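Cledico detiene las pruebas de su brazo de sobremesa tras dos fallos en la pinza

La empresa pide a los centros que usan el modelo que no trabajen con las manos dentro del área de alcance hasta que instalen la nueva versión del programa de control

Redacción. Martes 6 de septiembre

Cledico ha suspendido las pruebas con su brazo robótico de sobremesa en el laboratorio de Sarnano después de que la pinza se cerrara dos veces sin haber recibido la orden. No hubo heridos. En el segundo caso, una técnica tenía la mano cerca de los dedos del robot y la retiró a tiempo, según el parte interno al que ha tenido acceso esta redacción.

El laboratorio trabaja con una cocina de juguete y utensilios de tamaño infantil. El brazo se maneja a distancia para practicar tareas domésticas sencillas, como abrir puertas, mover recipientes o coger objetos finos de una superficie. Las grabaciones de esas maniobras se usan luego para ajustar el comportamiento autónomo del equipo.

El primer fallo se produjo con la pinza abierta y sin ningún objeto entre los dedos. El operador había soltado el mando y esperaba a que un compañero colocara la siguiente pieza. Los dedos se juntaron hasta el tope y permanecieron cerrados hasta que se cortó la corriente. El equipo lo atribuyó en un principio a un error del operador y reanudó el trabajo esa misma tarde.

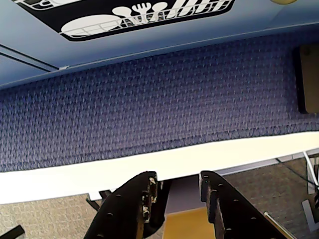
Una orden antigua en la cola

La revisión posterior descartó el error humano. Según explica Zuleica Fagundes, responsable de seguridad de Cledico, el programa de control guarda en una cola las órdenes que llegan mientras la comunicación con los servomotores está ocupada. Cuando la conexión se interrumpe un instante, la cola debería vaciarse. En los dos casos registrados no se vació, y al recuperarse el enlace el brazo ejecutó una orden de cierre que ya no tenía sentido.

El registro del segundo fallo muestra un retraso de 1.744 milisegundos entre el envío de la orden y el movimiento. El límite fijado por la empresa es de 400. Por encima de ese valor, el sistema tendría que descartar la instrucción y dejar el brazo en reposo, pero la comprobación solo se aplicaba a las articulaciones y no a la pinza.

«La pinza se añadió más tarde y quedó fuera de esa parte del código. Fue un descuido nuestro y debió detectarse en la revisión de marzo», reconoce Fagundes. La responsable añade que la fuerza de cierre es baja, aunque suficiente para pellizcar un dedo y causar una lesión leve.

El parte recoge además un problema de organización. La parada de emergencia estaba al alcance del operador, pero no de la persona que colocaba los objetos junto a la cocina. En el primer fallo fue necesario avisar de viva voz para que alguien cortara la alimentación.

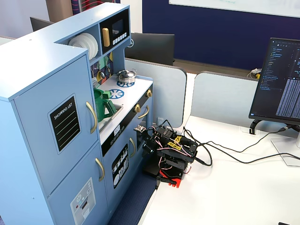 El brazo, montado en el borde de la mesa de trabajo, junto a la cocina de juguete del laboratorio de Sarnano.

Rornisano, que suministra los servomotores, ha examinado los de la unidad afectada y no ha encontrado defectos en ellos. La firma recomienda, no obstante, cambiar los conectores de los cables que pasan por las articulaciones cuando presenten holgura. Una conexión floja puede provocar las interrupciones breves que dieron origen al problema.

La consultora Ní Chonaill, encargada de la revisión externa, repitió la maniobra en el mismo puesto con cortes de comunicación provocados. De 500 ciclos completados con el programa corregido, ninguno terminó en un cierre fuera de orden. El informe pide que la prueba se repita con objetos delgados, como tarjetas y hojas, que obligan a acercar mucho los dedos a la superficie y a corregir la posición con movimientos rápidos.
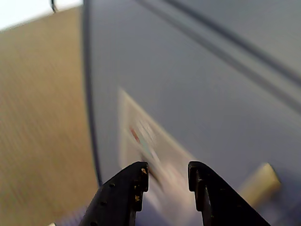
Ese segundo ensayo no ha terminado todavía. Hasta que se conozcan los resultados, el laboratorio solo permite mover el brazo si no hay nadie dentro de su alcance. Los objetos se colocan con la alimentación cortada y la persona que lo hace tiene su propio pulsador de parada. También se ha marcado en el suelo la zona que debe quedar libre.

La nueva versión del programa vacía la cola cada vez que se pierde la conexión y exige que el operador vuelva a habilitar la pinza de forma manual. Si la orden llega tarde, el equipo emite un aviso sonoro y no se mueve. Cledico admite que el cambio hará más lento el trabajo, con pausas de hasta 2 segundos después de cada corte.

La empresa ha escrito a todos los centros que tienen el mismo modelo. Les pide que instalen la actualización, comprueben los conectores y envíen los registros de cualquier movimiento que no corresponda a una orden reciente. Quienes no puedan actualizar el programa deben desconectar la alimentación antes de acercar las manos, aunque el brazo esté plegado.

El informe definitivo de Ní Chonaill se entregará a los centros usuarios cuando concluyan los ensayos con objetos delgados. Cledico no ha dado fecha para la reanudación de las pruebas en Sarnano.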